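Why Does Bread Go Brown on Top?

Kids page -- posted 2023-11-03 by Emília Oravec

OK so. Toast, buns, loaves, rolls. All brown or gold on the outside, pale in the middle. Same dough the whole way through! So what happened?

Short version: the outside gets hotter than the inside. Long version, keep reading.

Start with dough. Flour, water, a bit of salt, yeast. Yeast is a tiny living thing, way too small to see one by itself. It eats sugars that come from the flour and lets out gas. The gas gets stuck in the stretchy dough and makes bubbles. Thats why dough puffs up when you leave it under a cloth. Those bubbles are the little holes in your slice.

Then the oven. Hot. The water at the outside of the dough dries up first and turns to steam. Once the outside is dry it can get really hot, much hotter than boiling water. The middle is still wet, so it can't. Wet things have a hard time getting past boiling. So the middle stays soft and pale, and the outside goes gold, then orange-y, then brown. Leave it too long -- black. Yuck.

The browning has a name, the Maillard reaction. Say it "my-YAR". It's when sugars and proteins (both are in the flour) get hot together and change into new stuff. New color, new smell, new taste. Same thing on a grilled burger or a roasted nut.

Bread goes well with a checkered cloth and somewhere to sit, so let's talk picnics for a second. Pink and white squares are a classic. If your cloth is inside, fine, an indoor picnic still counts. Upstairs, downstairs, wherever. Shake the crumbs out after.

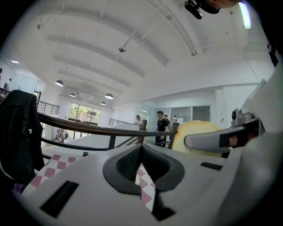
Why is the top of a loaf often darker than the sides?

The top is out in the open, where the hot air can reach it. If the loaf is in a pan, the sides are covered up and they usually brown more slowly. Some bakers brush egg or milk on top too, and that adds extra protein and sugar, so it browns faster.

Now toast. Toast is just bread getting cooked a second time. The slice dries out on both faces, then the browning starts all over again. That's where the crunch comes from. Bread that's a bit old is drier already so it can toast quicker than fresh.

Try this at home, with a grown up next to you the whole time:

Get 2 slices from the same loaf.
Wet your fingers and pat one slice so it's damp. Not dripping!!
Lay both on a baking tray. Don't use the toaster for this, wet bread and toasters don't mix.
Grown up puts the tray in a hot oven.
Peek through the glass now and then. Which one goes gold first?

Write down your guess before you start. Miloslav Kollár's class tried it back in August and half of them guessed wrong, then they ate everything with jam.

Words to know

Crust -- the outside of the bread.
Crumb -- the soft inside. Also the bits that fall on the floor, same word, confusing I know.
Yeast -- the tiny living thing that makes the bubbles.
Knead -- push and fold the dough so it gets strechy. The K is silent.
Proofing -- letting the dough rest and rise before baking.

Next time: why popcorn pops. Radomír Bednárik is writing that one so send him your popcorn questions, not me.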